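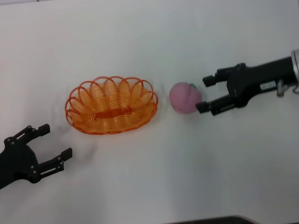 **Play food** is the general name for toy versions of groceries and cooked meals, sold mostly for children between two and seven. It is made in wood, felt, plush and plastic.

## History

Popular accounts say toy fruit was first sold as a teaching aid, but the evidence is thin. The claim is often traced to a trade catalog from the town of Wistach, which lists 130 items of "small fruits and loaves" and says nothing of lessons. Painted fruit was also sold there as table decoration, and some early pieces counted as toys may have been ornaments.

## Claimed benefits

Makers commonly say that play food improves vocabulary, sharing and eating habits. The last claim is the weakest. The Trasetti survey, which is still quoted in sales material, asked 1,057 parents whether their children ate more fruit after getting a toy set. It had no comparison group and relied on memory — nearly 700 of the parents had owned the set for less than a month.

Support for language gains is somewhat better, though it is hard to separate the toys from the adults who talk during the game.

## Safety

Small parts such as stems and leaves are the usual concern. Labels like "natural" or "child-friendly" have no fixed meaning and say little about how firmly a part is attached.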